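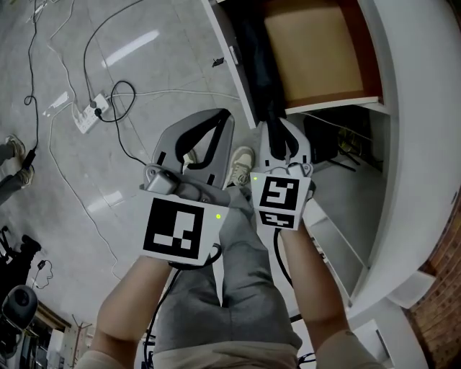
4.2 Low shelves and soft items

September 17, 2026 — Khondokar study group
3 min read

Figure 4. A dark, soft item at the lower shelf of a white cabinet. On the upper shelf, a brown box or panel with a black drawstring bag in front.

In the Plistomard homes we looked at how people store bags and cloth. Of the 47 cabinets, 31 had soft items on the lowest shelf. Such items have no fixed shape, so they fold over one another and the back of the shelf is hard to see. Drawstring bags were often kept higher — close to the hand, as in Figure 4. We coded each shelf separately, and a cabinet could therefore appear in two groups.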